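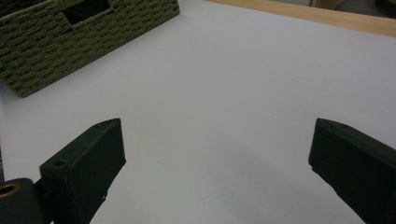
Danica Ionescu started weaving baskets because she couldn't find one that fit a shelf. That was in January, three winters back, and the shelf is long gone. The baskets stayed. On the white work surface when I come in is a green one, mossy, braided in thick ropy rows, with a rectangular handle opening in the side and the same green weave bound round the edges of it. "The handle is where people give up," she says, before I've got my coat off. "Rows are easy. Rows you can do on the phone."

She sells under the name Surnau. One room, a kettle, a lot of cord. Last year she made 800 baskets with one part-time helper, Honeylyn Yap, who does most of the corners and was out on deliveries when I visited.

Corners are a sore subject. "A round basket forgives you," Ionescu says. "You pull too hard, it goes a bit egg shaped, fine, it's a egg. Do that on a square one and it rocks on the shelf forever." She pushes down on a corner of a half-made one to show me. It rocks. She laughs and starts unpicking.

We talk about color for a while. Green is the one people ask for by email and then don't buy at the markets, where they go for plain. She has stopped trying to work out why. "It looks brown under those tent lights, maybe. At home it's green again." The shade took four tries with the dyer. First batch came back like a pool table.

Prices? She gets cagey, then doesn't. A medium takes most of a day and sells for less than she'd like. A homeware chain, Flunetti, once asked her for 3,000 in time for the holidays. She said no on the phone and then sat in the car for an hour. "I did the math after. Should of done it before. Same answer though."

What do people keep in them? Bread, she says, yarn, chargers, mail they don't want to open. One customer, Obed Abubakari, bought two for his records and wrote back to say they were half an inch too narrow. She made him two more. He still has all four - the narrow ones have onions in.

Care is simple and she's a little tired of saying it. Don't soak it. Shake it out over the sink, wipe with a damp cloth, let it dry on its side. Don't carry a full one by one handle. "Two handles, two hands. I don't know how else to put it."

Next is a lidded one, which she's been putting off. The first lid is on the windowsill and doesn't fit anything. She tries it on the half-made basket while I'm packing up, turns it around, tries agian. Then the phone goes, somebody wanting plain, and she's back to doing rows with it wedged under her chin.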